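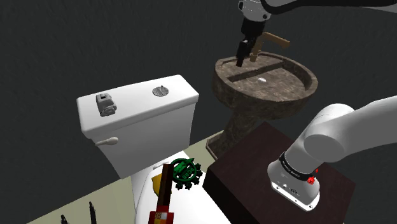

Hay Weights and the Slow Feeder, Second Winter

25 March 2022

I have been weighing hay again. The first winter I did this with a bathroom scale and a muck tub, and the numbers were bad enough that I threw most of them out. This time I used a hanging scale with a hook, hung from the crossbeam at the end of the barn aisle, and wrote everything down in the same notebook as the farrier dates.

The question was simple. The gelding came out of last winter too heavy, and the mare came out of it too light, on what I believed was the same ration. They eat in adjoining stalls at night and share a dry lot in the day. I wanted to know how much each one was getting before I changed anything.

The first finding was that a flake is not a unit of measure. The bales I buy from the Pirkach place average 52 pounds and usually break into 13 flakes, so a flake should weigh four pounds. In practice the end flakes are thin and the middle ones are thick. The lightest flake I hung in February was a little over two pounds and the heaviest was almost six. I had been feeding four flakes a night to each horse and calling it sixteen pounds. On some nights that was right. On others one horse got twelve and the other got twenty, and I suspect the gelding got the twenty more often because his stall is nearer the stack and I fed him first, off the middle of an open bale.

Now I weigh each net. It adds five minutes to the evening. The scale drifts when the barn is below freezing, so I check it against a full, sealed bag of salt before I start and correct on paper. The drift is small, under half a pound, but it always goes the same direction and it would add up over a season.

The second change was the feeder. I had two Flanik nets, the small-hole kind, and one wooden box feeder with a metal grid that I built from scrap. The nets slow the gelding down. A ten-pound net lasts him until well after midnight, going by the barn camera. The box does not slow him down at all, because he learned to press the grid with his chin until the hay comes up through the openings. I could fit a second grid with smaller holes, but I do not like the look of his front teeth against metal, so the box now holds buckets.

The mare is the opposite case. She gets bored with a small-hole net and walks away from it with hay still inside. I moved her to a net with larger holes and hung it lower, with the bottom at the height of her elbow when full. An empty net hangs lower than a full one, and she is barefoot, but I still tie it up short to a ring at the back wall and check where it ends up when empty. If you have a shod horse, or one that paws, use a box or feed on the ground.

Water matters here too. Both horses drink less in cold weather, and a horse on dry hay that is not drinking is a colic waiting to be scheduled. I put 2 heated buckets in each stall and measured the refill every morning with a marked jug. The mare drank noticeably more once I moved her bucket out of the corner. I had assumed she preferred it there. I had no basis for assuming that.

For body weight I use a tape at the girth, same time of day, same person holding it. The tape is poor at absolute weight and fair at trends. Over 60 days the gelding dropped one notch on my chart and the mare came up half of one. Her ribs can still be felt easily, but they no longer show when she turns.

Costs, for anyone keeping track: the scale came from McAlister Feed and was cheaper than a week of hay. The extra net was cheaper still. I looked at the Nostesance feeder that everyone on the forum likes – the one with the timer – and decided against it. It would do a good job, but it needs an outlet on the stall front, and I am not running another cord through a barn with mice in it.

Next job is the spring changeover. The grass is starting along the south fence, and both of them have noticed. I plan to start with fifteen minutes of grazing a day, muzzle on for the gelding, and keep weighing the night hay until they are out half days. I also need to replace the snap on the gate to the dry lot, which sticks.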